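A hand-held gripper kit promises robot training at the kitchen table. One trainer wants to see the bill first.

6 July 2022

Lev Palamarchuk has been pitched a lot of shortcuts. He has spent most of his working life setting up automation for caterers and small hotels, and he keeps a drawer of brochures for machines that were going to change the business. The newest thing in the drawer is a price sheet for the Rideo, a hand-held gripper kit sold by a company called Storuvetti.

"I'm not against it," he said, turning the sheet over to see if there was anything on the back. "I just want somebody to tell me what I have at the end that I didn't have at the start."

The idea behind the Rideo is easy to explain. You hold a pair of robot fingers by a handle, with a camera mounted on the tool, and you do a chore with them. You pick up a cup, slide a plate, carry a tray. The recordings are meant to teach a robot arm with the same fingers how to do the job. There is no arm in the box. You can buy one elsewhere, or you can send the recordings to Storuvetti and have the company train what it calls a skill.

The basic kit costs $1,646. The skill service is billed on top of that, at $465 for each task, and Palamarchuk put his finger on that line before we had properly sat down.

"What's a task?" he said. "Is clearing a table a task? Or is it one task for the plate and one for the cup and one for the tray? I asked. I got a very friendly email back, and I still don't know."

Genalyn Enriquez has heard the complaint. She runs customer trials for Storuvetti and has been walking Palamarchuk's team through the kit at Mirkgate, a guesthouse whose owners would like some help with breakfast service. She agreed to talk on the condition that I try the thing myself, and I did, badly.

"Everybody grips too hard in the beginning," Enriquez said. "You're used to having fingers that bend. These don't. After an hour you stop thinking about it."

I had stopped feeling my wrist before then. The tool is front-heavy, and the fingers are big square blocks that hide a good part of what you are reaching for. Enriquez said a lighter version is planned for October. Palamarchuk wrote the word October on his price sheet and put a question mark after it.

How many recordings does it take? The company's answer changes with the job. For the Mirkgate trial, the team made 743 of them, all on table setting and clearing. Enriquez calls that a comfortable number. Palamarchuk calls it "a person's week, and I'm the one paying the person."

He also wonders how far the result will travel. The trial was done on a handful of tables, by three people, in a dining room with big windows. "So now it knows that room," he said. "What happens in the basement room with the yellow bulbs? What happens when they buy new placemats?"

Enriquez didn't wave that away. "You should record in the basement room too," she said. "If a place changes how it looks from season to season, you want some of that in there. We tell people to mix it up. We can't make them do it."

Does the company promise a success rate?

"No," she said. "We tell you how it did on our test bench with your data. Your building is your building."

Palamarchuk laughed at that one, though not for long. His last big purchase was a tray cart from De Graaf, and he said that at least came with a sheet saying what it could carry and how far. He would like the same from Storuvetti, even if the figures were low. "Give me a bad number," he said. "I can plan around a bad number."

The part of the trial that gave them the most to argue over was the trays. A cup can be picked up from nearly anywhere. A serving tray is wide and flat, with only a low rim to catch hold of, and the fingers have to come at it from the side.

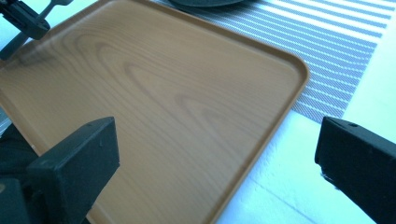
Photo: Storuvetti / Mirkgate trial

Enriquez likes to show people the tray work, glossy surface and all. Light bounces off the top and washes out part of the wood-grain print, and striped placemats add another busy pattern right beside it. "That's a real table," she said. "If we only recorded on plain gray felt, Lev would be the first to complain."

"I would," he said.

His complaint is a different one. With one finger over the tray and the other out over bare table, a person can feel their way to the edge. The recording keeps the picture and the movement, but the kit has no touch sensing, so whatever the hand noticed stays with the hand. Enriquez agreed that this was a limit. She thinks the camera view carries enough for most breakfast jobs, and she said heavy or full trays are outside what the company supports at the moment.

"Full trays," Palamarchuk said. "So, trays."

I asked him whether he would buy it. He took a while over that. He said the tool was better built than he had expected, and that he had no trouble believing a robot could learn something from it. The per-task pricing bothered him more than the hardware did. He would also want to own the recordings outright, and the contract he was shown lets Storuvetti keep a copy and use it for other customers.

Enriquez said that clause can be struck out on request. Palamarchuk asked why it had to be requested. She said she would take that back to the office.

For now he has the loaner kit until the end of the trial, and he plans to use it in the basement room. He has asked for the definition of a task in writing.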